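Worktable Check, Lititz Room: Items and Comments

10/24/22, by Henrike Harms
2 min read 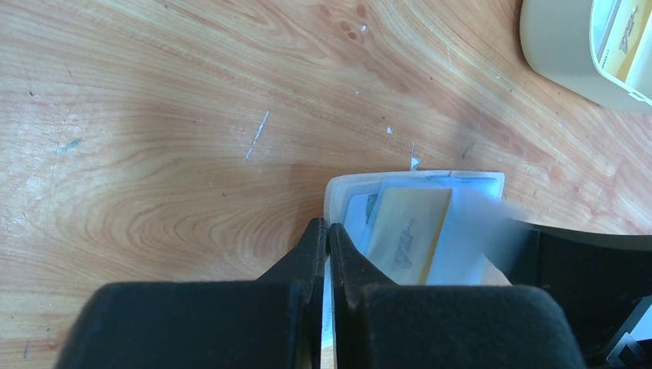
1. Surface scratches. Fine ones all over, plus a thin white diagonal line across the grain. Pass. I doubt the 170 refinishing quote from Beller would buy us much.

2. Knots. A small dark cluster. Last June's sheet called these burns. They look like knots to me. Struck from the list.

3. Stain. Faint, bluish, left side. "Cleaned" according to the last sheet. Then why am I writing it down again? OPEN.

4. Loose bits. Small white flecks and a chip on the top. Wipe down before use. Finn Fröhlich says this is done daily. I'd like to see the log.

5. Splinters. Ran a gloved hand over the edges, no snags. Pass, for now.

6. Load. The tag says 300. Who tested it, and when? No paperwork found. OPEN.

Items 3 and 6 go to Karine Bélanger. Recheck after she replies.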